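Notebook, Friday, bedroom site

Handheld gripper kit from Dreltis, on trial. Quote is for 5 units plus the Irnus upload service, billed per 100 episodes. Task for now is garments on the bed. Unboxed at 9, first usable session by 10:30, which is better than the Wyss kit ever managed.

Notes as I go. Trigger is stiff at the start of travel, fine after that. Two-handed work is tiring, wrist goes before the shoulder. Label on the housing reads 017, log it by that number, not by the box number (they dont match).

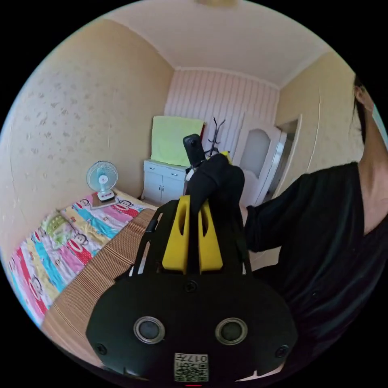 Calibration routine is short but you have to redo it after every battery swap. Manual says otherwise. Asked Dreltis, no answer yet. Trial plan covers 500 episodes, counter says 537 and it has not locked us out, so either the limit is soft or we get a bill.

Yellow fingers: slotted, decent on thick cloth. Thin cotton slips. Want to try the rubber sleeves before we decide anything.

Upload stalled twice on the home wifi. Resumed by itself teh second time.

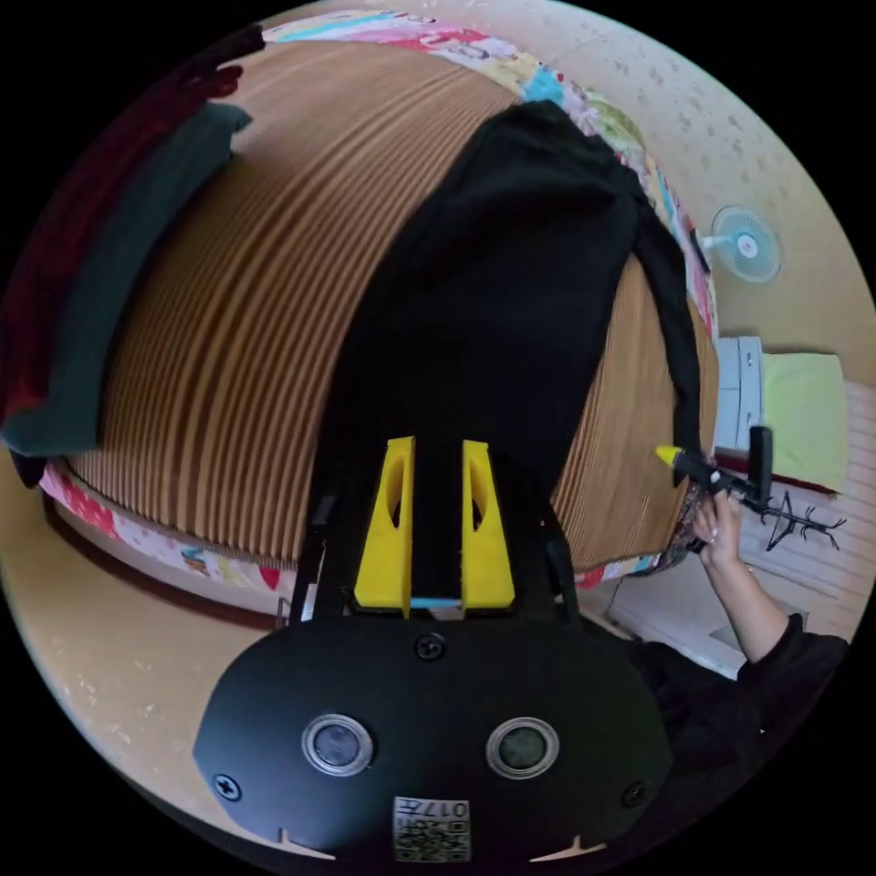
Storutholm wrote back that they dropped the per-episode plan after a month and went flat rate, and that we should get the battery swap thing in writing before signing.

Todo: sleeves, invoice question, spare battery.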